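Forschung > Ausstattung > Prüfumgebungen > Schieben rollender Sitzmöbel

Prüfumgebung Simus: Verfahren zum Schieben rollender Sitzmöbel durch humanoide Roboter 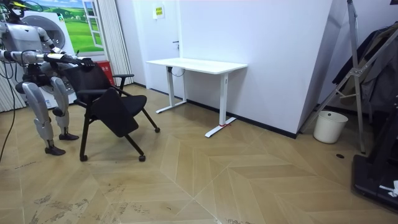
Humanoider Roboter mit einer Hand an der Rückenlehne des Schulungsstuhls, dahinter ein höhenverstellbarer Tisch.

Die Prüfumgebung Simus am Standort Stekholm dient der Untersuchung von Schiebevorgängen, bei denen das bewegte Objekt auf Lenkrollen steht. Die Ausrichtung der Rollen zu Beginn eines Versuchs ist der Steuerung nicht bekannt und muss aus der Reaktion des Stuhls auf die ersten Kontaktkräfte geschätzt werden.

Verfahren
Das von Uzma Ghumman und Mathis Texier entwickelte Verfahren verbindet eine Kraftregelung an der Hand mit einer laufenden Schätzung des Drehpunkts. Weicht der Stuhl seitlich aus, wird zunächst der Kontaktpunkt an der Lehne verlagert und erst danach die Schrittfolge angepasst. Die Regelparameter werden mit 30 Vorführungen je Stuhltyp angelernt.

Ergebnisse
Der Datensatz umfasst 2.798 aufgezeichnete Schiebevorgänge. Für die Auswertung wurden 368 Vorgänge zurückgehalten, die nicht in das Anlernen eingingen. Die Endlage des Stuhls wurde mit einer zulässigen Abweichung von 20 Millimetern bewertet. Fehlversuche traten überwiegend beim Richtungswechsel auf, wenn die Rollen gegen die neue Schieberichtung standen. Der Einfluss des Bodenbelags ist noch nicht abschließend untersucht.

Nutzung
Die Umgebung steht Partnereinrichtungen nach Anmeldung zur Verfügung. Versuchspläne sind vorab mit Verena Tanner abzustimmen. Eigene Sitzmöbel können nach Prüfung der Rollen eingesetzt werden.

Stand: Juni 2021

14 Mal geteilt | 3 Kommentare

Verwandte Einträge
Kraftmessung an mehrgliedrigen Händen
Schätzung von Drehpunkten bei Lenkrollen
Messplatz Eltcombe: Türen und Schubladen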